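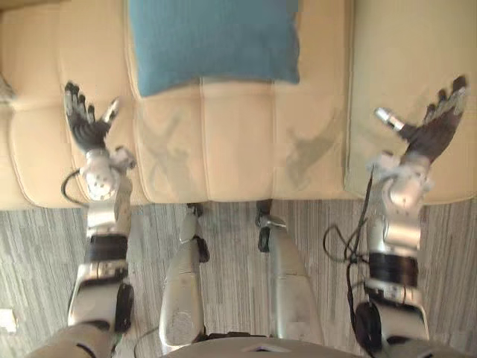 **tannous_gal** wrote:

Okay, long-time reader, finally posting. We moved over to the Flanberg side of town and ended up with a light leather sofa for the first time in our lives. I grew up in a plaid-and-crumbs kind of house, so I have no idea how people look after one. My mother-in-law says saddle soap. The store says their kit, at a price I won't repeat. The kids say "don't sit on it," which I suspect is meant to be funny. What do you all do?

---

**porchlight281** wrote:

Welcome, and congratulations on the move! Please put the saddle soap down. It was made for saddles, and most sofas these days have a thin clear finish over the color, so you want something gentle. I use a soft white cloth, lukewarm water, and one drop of baby shampoo in a mixing bowl. Wring it until it barely feels damp, wipe a whole cushion seam to seam, then dry it with a second cloth. Ours came from Purnolmont 17 years ago and I still like looking at it in the evening with my tea.

---

**mudroom_mel** wrote:

I'm going to disagree a little, with love. Water and shampoo is fine for dust, but it does nothing for what comes off people's hair and necks. The tops of the cushions always go first, long before the seats. For that you need a real leather cleaner — I buy the Drirnura foam — and you need to do it every couple of months, before it looks like it needs it.
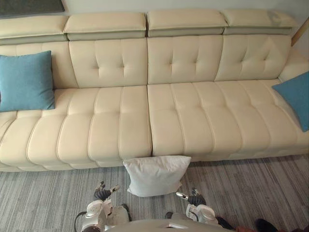
*Photo: mudroom_mel*

Go easy around the buttons if yours has them. Foam likes to settle in the dimples, and then you're in there with a cotton swab for half the afternoon. Ask me about my Labor Day weekend.

---

**porchlight281** wrote:

Every couple of months seems like an awful lot to me, Mel! My neighbor cleaned hers that often and the finish went tacky on the arms. I do mine spring and fall and leave it alone in between. But I'll grant you the headrests. My husband's spot does get its own wipe, poor man.

---

**gravy_boat** wrote:

Dark jeans. That's my whole contribution. New dark jeans and a cream sofa should not be in the same room until the jeans have been through the wash a few times. Same goes for throw pillows in strong colors, by the way. I'd rub a damp white cloth on the back of one and see what comes off before leaving it there all summer.

---

**tannous_gal** wrote:

You are all so kind, thank you! I'm going to try the baby shampoo first, somewhere low on the back where it won't show, and keep Mel's foam in mind for the headrests. And I'm checking every pillow in this house tonight. Does anybody bother with conditioner, or is that another argument?

---

**mudroom_mel** wrote:

Oh, that's another argument. Start a new thread and I'll bring snacks.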